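Wuseo Shared Workshop -- Handheld Gripper Build
Progress report to Pruvero Small Builds Fund
July 10, 2024
Prepared by Quyên Ngô

Where the money is

Of the 3908 you granted us, 68 percent is spent. Most of it went on motors we no longer use, for reasons covered in the December report and again, at greater length, in Mehrangiz Jalali's email to the supplier. The rest bought filament, rubber for the finger pads, cameras, bearings and one very good set of hex keys, which has already lost its 3 mm.

To recap for whoever inherited our folder: we are building hand-held grippers that a person carries around and works like a pair of oversized tongs, so that the motions can later be taught to an arm. The arm is still Bảo Thái's department. It lives at his apartment and so far it waves.

What got done this period

The shell is on its third version. Version one was strong and weighed as much as a small dog. Version two was light and cracked along the thumb side whenever someone set it down with feeling. Version three has thicker ribs inside the jaw and a rounder outside, and Diễm Hứa has been dropping it on purpose since she printed it. She keeps a log. I have asked her to stop at 33 drops, which she considers an insult to the method.

We moved handling practice out of the workshop and into a meeting room, where there is a proper table and less sawdust. Fruit is the current test object. It is cheap, it rolls, and it bruises in a way that shows exactly how hard you squeezed.

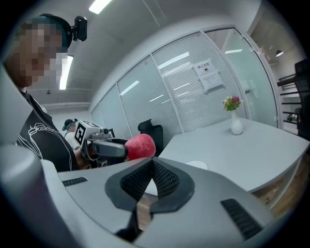

Finger pads took longer than planned. The first batch was smooth and looked wonderful, and anything round left it sideways at speed. The present pads have a fine texture molded in. Quyên Từ made the molds in her kitchen and would like the fund to know that her oven is not in the budget. I have told her it can go under "in-kind contributions" if she can put a value on the smell.

Marker cubes now bolt on with two screws instead of tape. The tape had been described in our proposal as a "temporary mount," and it did serve in that capacity for most of the winter. With the bolted version, both grippers keep their calibration through a full session, as long as people carry them by the handle. People like to carry them by the cube. We are working on the people.

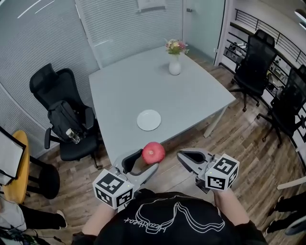 Software is where I have the least to brag about. Recordings from the two hands still drift apart over a long take, and the fix so far is to make the takes short. Bảo has a proper fix half written. He has had it half written for a while, and I mention it here in the hope that seeing it in an official document will move him along. The head camera records fine. Its strap comes in one size, and the size is Bảo's.

Problems

Trigger fatigue. After almost an hour with both grippers, forearms give out and the data gets sloppy. A softer spring is on order from Hầu, who have been patient with our habit of buying springs one at a time.

Jaw alignment. On one of the pair, the fingers meet slightly off center. It grips anyway, but the arm will copy whatever we show it, and I would prefer it not learn a limp. Mehrangiz is shimming the hinge. If shims don't do it we reprint that jaw, and that costs us a weekend and not much else.

Naming. You asked for a project name for your website. The vote was split and then became unpleasant. Please use "Mistine" for now. It was the only option everyone disliked equally.
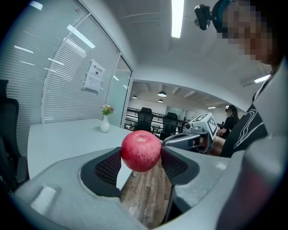

Apple held between the textured finger pads, second gripper at right.

Next period

Softer springs in both handles. Hinge sorted, one way or the other. A written routine for the table tasks, so that two different people doing the same job look somewhat alike on the recording. Bảo's arm to come in from the apartment and be introduced to the rest of the equipment.

We are not asking for more money. We would like permission to shift what is left on the motor line over to printing and pads -- there is a form for this, I understand, and I would be grateful if someone could send the version that opens.

Receipts are in the shared folder, apart from the bearings one, which Diễm is looking for.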